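4. Drying and Airing

Applies to the Prollau flats, units 1 to 4. Replaces the February sheet – please bin the old one.

4.1 Starting the dehumidifier (Akis unit, hall cupboard)

1. Wheel it out of the cupboard. Don't run it in there with the door shut.
2. Check the tank is pushed fully home. Red light on means it isn't.
3. Plug straight into the wall socket. No extension leads.
4. Turn the dial to 2 for normal washing, 4 for towels and bedding.
5. Shut windows and the hall door.
6. Leave a hand's width clear at the back grille.

Note: first few minutes are noisy. Normal.

CAUTION: do not tip the unit with water in the tank. If it does get tipped, unplug, stand upright and leave overnight before using agian.

4.2 Emptying the tank

1. Switch off at the dial, then at the wall.
2. Slide tank out level, both hands.
3. Empty into the shower, not the kitchen sink (slow drain, Declan is on it).
4. Wipe the float. Must move freely.
5. Push back until it clicks.

4.3 Filter

Once a month, or every 212 hours if you go by the counter on the side. Pull the front grille, lift filter out, vacuum the dusty side. No washing machine, no radiator. At 2,000 hours the filter wants replacing – ask Konrad Prantl for a new one, spares are in the Iseo locker by the meters. Code from Ottilie Haslinger.

4.4 Hanging things up

1. Big items on the ceiling airer. Lower the cord slowly, it bites.
2. Shirts on the rail, spaced out.
3. Socks and small stuff on the clip hangers, one clip each, two for anything heavy.
4. Nothing on the electric heaters. Ever.
5. Wipe condensation off the bedroom windows in the morning.

Note: clip hangers tangle if they're stored in a heap. Hook them on the rail when your finished.

Faults: Corina Baumgartner, ground floor, or leave a note in the box. Say which unit and what light is showing.
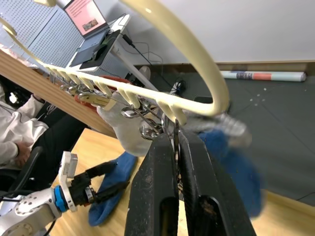 Fig. 4 – Clip hanger with sock (see 4.4, step 3)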